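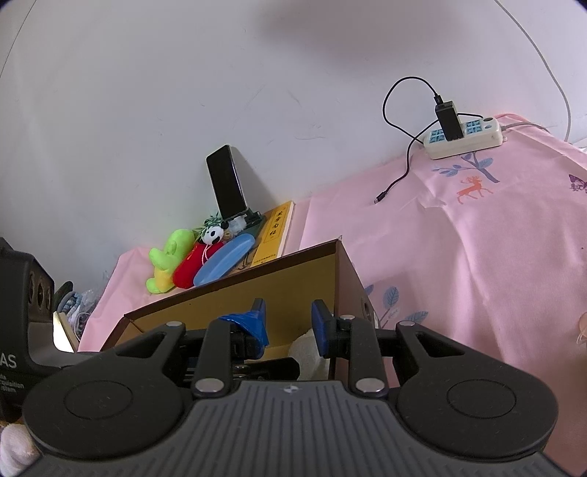
## Clilel Sorting Room: Progress Report, 9/14/23

We had a great summer! The Potinton grant paid for 300 sturdy cartons, and 284 of them are now packed and shelved at the Roussel Street store. Our goal for the year is 3,000 garments and small household goods. The pink cloths on the sorting tables were a cheap buy in May and they've earned their keep — small things show up well against them, and they go straight in the wash.

Knits and other soft pieces take the longest. Each one gets laid out and looked over before it's matched with others of its kind.

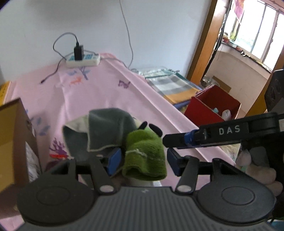 Green has become its own pile, mostly thanks to one very generous drop-off from the Pino neighborhood, and we're still working through it. Socks and cloths are kept apart until the final check.

**Spending:** 95 percent of the supply budget is used. The rest will go to labels and tape.

**Next:** finish the last cartons, then start on winter hats — we already have bags of them waiting.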